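Caught Thilini Debnath between meetings on Monday, November 3, 2025, coffee in one hand, laptop open on the other arm. She runs the drawer work at Drestley, all of it in simulation so far. The question sounds small. How many demos does a two-armed robot need before it can open a drawer it has never met?

"Fewer than we budgeted for," she says. The team started with 1,000 demonstrations in one room. Bad results. Then they cut it to 30 per room and spread them over 18 rooms, new floors, new walls, new furniture every time. Better, and by a lot.

"The textures are ugly on purpose. Stone next to brick, green drawers, whatever. If it learns the wallpaper it's useless to me."
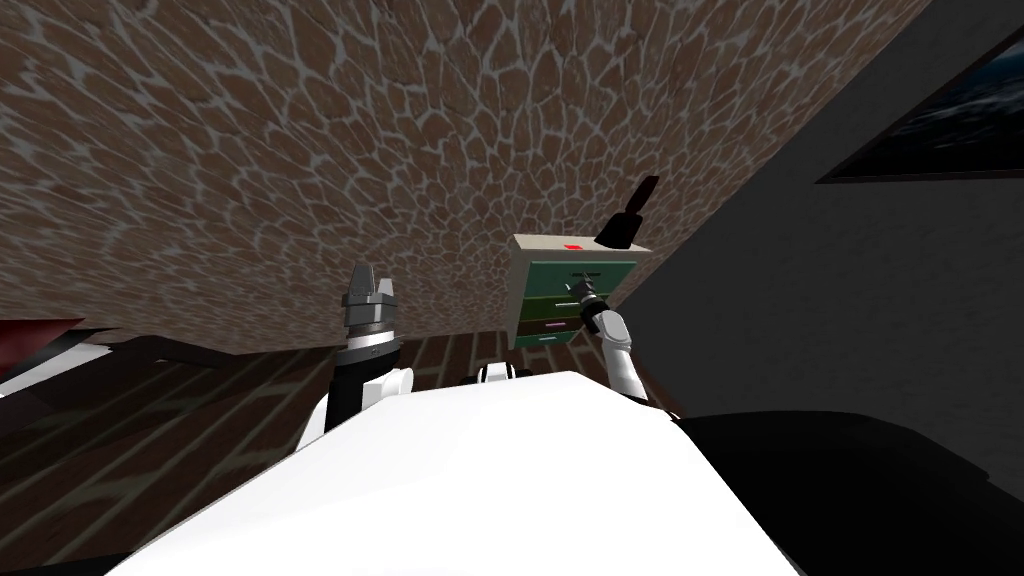

The tilt gets changed too. Her group, Briltine, rolls the head camera a bit at random in each episode, so the policy can't lean on the floor being level. Took 2 tries to get right. First version rolled it mid-episode and everything fell apart.

What still breaks? Handles, mostly. "Thin ones. The fingers get there, then they close a hair too early." Clutter on top of the chest matters less than she expected. She'd like to know why, hasn't had teh time.

And the idle arm. Early policies waved it around for no reason, so now there's a small penalty for moving it. She calls that a patch. "I don't love it."

Real hardware comes in January, if the Ansari arms ship. She wouldn't guess at a success rate. Then her next call started and she was of down the hall.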